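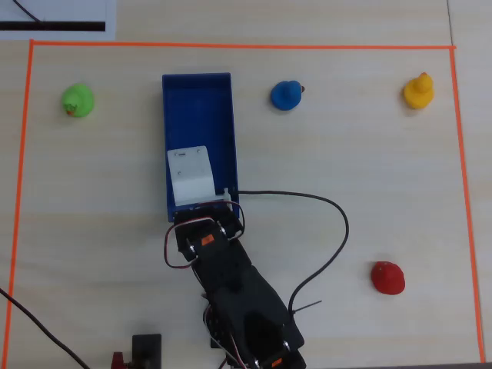

Remitia arms stopping mid-move: questions and answers

In March 2022 we paused all sorting runs on the Remitia benches after several arms lost power in one joint partway through a reach. The fault is in the wiring at the wrist. On these arms the thin red, white and black servo wires run outside the brackets, with one loop to the left of the gripper and another over its right side, and a loop like that can snag when the wrist turns.

What does the fault look like?
The arm stops, then the wrist sags. The other joints usually hold. The log shows error 7, lost contact with a servo.

Is it dangerous?
The arm is light, but a sagging wrist can pinch a finger against the bin or the table. When power comes back, the joint may jump to its last position. Keep your hands outside the orange tape until the supply is switched off.

What should I do if it happens?
Switch off at the supply. Don't push the wrist back by hand while it has power. Take out anything held in the gripper, write down the error number and tell Anathi Lekota.

Can I just plug the wire back in and carry on?
No. Two arms were restarted that way and both failed again the same day. A connector that has been pulled once is loose and has to be replaced.

What is the repair?
Sverre Forsberg fits a new lead and clips it to the bracket with enough slack for the full turn of the wrist. Wrist travel is also limited to 90 degrees in software until every arm has been done.

How is a repaired arm tested?
It runs 200 pick-and-place cycles with the ducks and the bin, with someone at the switch the whole time. Any error 7 means it goes back to the repair shelf.

Does this affect the Demotlow arms?
No. Their wiring runs inside the housing.

Where do I get spare leads?
From Isaksson, ordered through Anathi. Please don't use leads from the old Fatus kits. The plugs fit but the pin order is different.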